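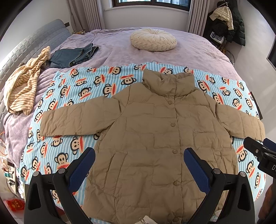
The Stastow finger kit has been on our handheld unit since November, 32 garments so far. Grip on cotton is fine. Padded outerwear is harder: on a khaki puffer with a snap placket and sleeves laid out flat, the navy pads have to pinch a stitched channel, and a shallow approach picks up shell fabric only. We have not tried the softer pads.

On Monday, March 25, 2024, the Olside list member wrote:
> Is anyone running the Stastow kit on quilted or filled clothing?
> The quote we have is 516 per pair, pads included, and we would
> need 2 pairs. Do the pads hold up?

Pads were replaced once, after 19 sessions.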